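Rasha Khoury
@rashakhoury

Right, I've been promising this for weeks. A thread on sweet potatoes, and why I think they're the most underrated thing you can grow on a British allotment. Long one, get a tea.

I started three years back with a single shop-bought tuber stood in a jam jar on the kitchen windowsill. It sulked until the middle of March and then went absolutely mad. Shoots everywhere, purple and green, climbing the blind cord.

Those shoots are called slips. You twist them off when they're as long as your hand, pop them in water, and they root in days. DAYS. I have never grown anything so keen to be alive.

First mistake: I planted them out in May. We had one cold night and they turned to black string. They're in the same family as bindweed and morning glory, no relation to ordinary potatoes at all, and they hate the cold with a passion. Wait until June. I mean it.

Second mistake: I was too kind. I gave them loads of manure and got the most beautiful leaves you've ever seen, a whole carpet, and underneath, roots like bootlaces. Poor soil and plenty of sun, that's what they're after.

(You can eat the leaves though! Cooked like spinach with garlic and a squeeze of lemon. My mum was more excited about those than she ever was about the roots.)

Now I grow them through black plastic over a ridge of sandy soil. It warms the ground and saves weeding. On my plot at Sevberg we get a lot of wind off the river, so I put a bit of old net curtain round the bed until they get going.

Zineb Abdel Rahman has the plot next to mine and does hers in old compost sacks in the greenhouse. Rolled-down tops, holes poked in the bottom. I laughed at the sacks. Then she tipped one out in October and I stopped laughing. Enormous things.

Which brings me to the bit everyone skips. Curing! If you dig one up and roast it that night it'll taste of very little, starchy and a bit sad. They need a warm, damp spell first so the skins toughen and the sweetness comes.

Mine go in the airing cupboard on newspaper with a bowl of water next to them, for ten days or so. After that they move somewhere cool and dark and I leave them well alone for a few more weeks. By Christmas they're like toffee.

Never the fridge. They go hard in the middle and no amount of roasting sorts it out. I lost half a harvest that way in my first year and I'm still cross.
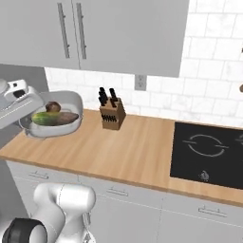
Sweet potato, cucumber and one small onion. Tea for tonight.

OK, cooking. My weeknight one: cut the sweet potato into chunks with the skin on, toss with oil, salt, cumin and a bit of chilli, and put it in a really hot oven with the onion in wedges. Give them space on the tray or they'll steam.

While that's going, chop a cucumber small, salt it, leave it in a sieve for ten minutes, then stir it into thick yoghurt with dried mint. Cold on top of hot. I could eat it every night and some weeks I do.

If you've got 300 grams of cooked sweet potato left over, mash it with an egg, flour and spring onion and fry spoonfuls of it. Breakfast sorted. My nephew calls them orange pancakes and won't be told otherwise.

Someone's bound to ask about varieties. I've grown 2 properly. Beauregard is the easy one, orange and reliable. Murasaki is purple outside and white inside, drier, a bit like chestnut. Slower for me, but the flavour, oh my word.

Slugs: not very interested. Mice: VERY interested. Check the bed from September on, and if you see little tooth marks on anything, lift the lot that afternoon.

Dig with your hands if you can, or start with the fork a long way out. They snap, and the skins are so thin when they're fresh that you can take them off with a thumb. Any you stab, eat first.

If you want to try it this year, put a tuber in a jar in February. Organic if you can get it, some of the others seem to have been treated so they won't sprout. Pointy end down, water halfway up, warm windowsill, change the water when it goes cloudy.

And send me pictures of your slips please! I've got nine jars on the go already and no room to put the kettle down.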